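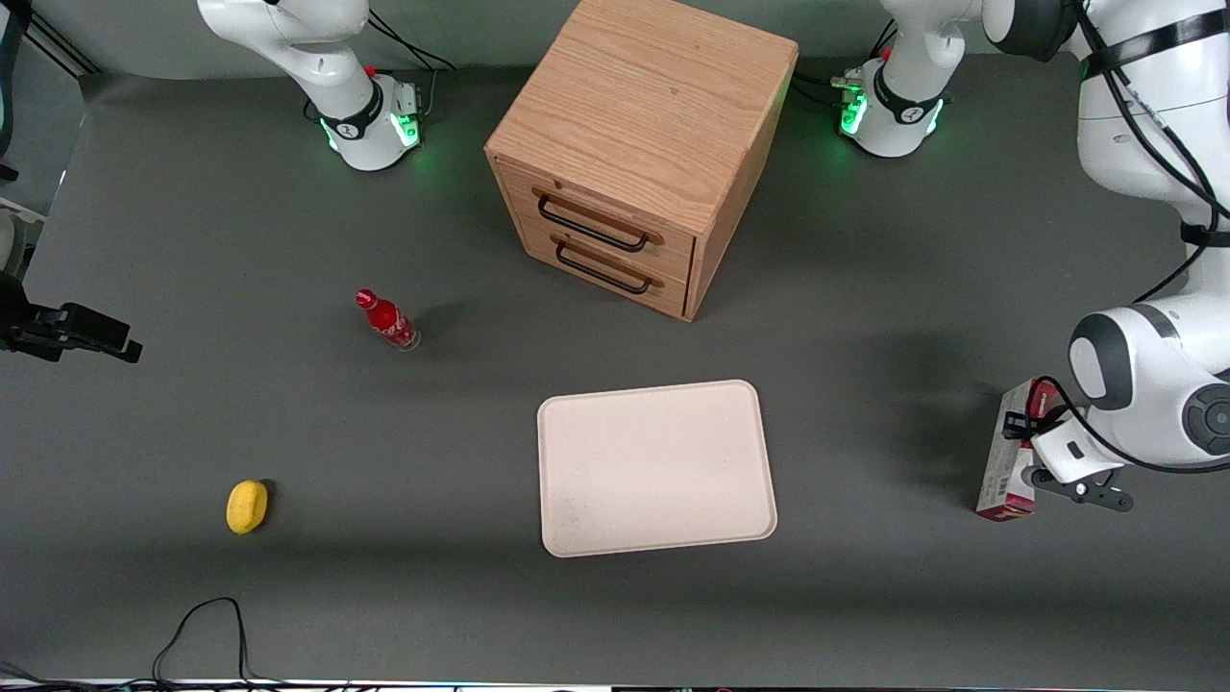

Setting up a two-arm packing cell and reassigning the bench work

This guide covers the installation of a two-arm tabletop cell at a packing bench that has been run by hand, and the changes to job duties that come with it. It is based on the changeover at the Ruvgate returns site, where mixed small goods are sorted into trays and drawer cabinets before they go back to stock. Arm commissioning is covered in the Skeltanus installation manual and is not repeated.

Before you start

Record the manual process first. At Ruvgate, one bench handled 136 items per shift at the slow end of the year and more than 500 in October. Write down who picks, who checks labels, who opens and closes drawers, and who decides what to do with a damaged item. The last task usually has no name on the job sheet. It takes up a good part of the day and it does not transfer to the arms.

You will need:

A bench with a matte, single-color top
Two arms with parallel grippers, mounted at the far edge
A fixed camera with a view of the full work area
A work order queue (Ruvgate uses Linel)
A stop button within reach of every standing position

Step 1. Lay out the bench

Put the arm bases on the far side so that the near edge stays open for the operator. Place the cabinet between the bases, drawers facing the operator. Trays go in the lower center, where both grippers can reach them. Leave a hand's width between items. Bottles and upright cartons need more, as the fingers have to open on both sides before they close.

Use bar handles on drawers. Round knobs can be gripped, but the pull direction drifts and the drawer binds.

Step 2. Assign sides

Give each arm its own half of the bench and a shared zone over the tray. Only one arm may hold the shared zone at a time. Set this in the controller, not in the work order. Note that left and right are named from the robot's point of view, so they are reversed for a person standing at the near edge. Label the bench accordingly. Two of the first three fault reports at Ruvgate named the wrong arm.

Step 3. Build the item list

Start with a small number of shapes: one carton, one bottle, one rounded item, one open tray, one cabinet. Enter the grip width and approach angle for each. For cartons standing on end, approach from directly above. For glass, set the grip force from the supplier sheet and test with a full and an empty bottle, since the two behave differently when lifted.

Run 2,000 picks before adding further shapes. Ruvgate added new ones after 500 and had to go back.

Step 4. Change the job sheet

Do this before the cell goes live. Vsevolod Kovalchuk, shift lead at Ruvgate, split the old packer role into two:

Cell operator. Loads the bench, clears faults, confirms the tray contents at the end of each order.

Exceptions desk. Takes everything the cell rejects: torn cartons, missing labels, items not on the list.

Rotate people between the two every two hours. The operator role involves long waits broken by short, urgent tasks, and attention falls off. The exceptions desk is steady work but every case is a hard one. Under the manual process the easy items gave packers a rest between difficult ones - the cell now takes those. Lower the hourly target for the exceptions desk to match. If the old target is kept, damaged goods get passed through.

Pay grades should be settled in the same week. Fault clearing was unpaid extra work at the Chornovol site for most of a season, and two experienced packers asked to move to loading.

Step 5. Go live

Run the cell on one order type for the first 3,000 items. Keep a second trained person on the shift during this period. Log each stop with the time, the item and the arm. Read the log with the operators at shift change, at 2 p.m. or whenever both crews are present. Operators should be able to remove an item from the list themselves - a reinstatement needs the shift lead.

Cable checks are part of the start-of-shift routine. Look at the loops behind each base and along the wrist, and move any slack lying on the bench top out of the arm's path.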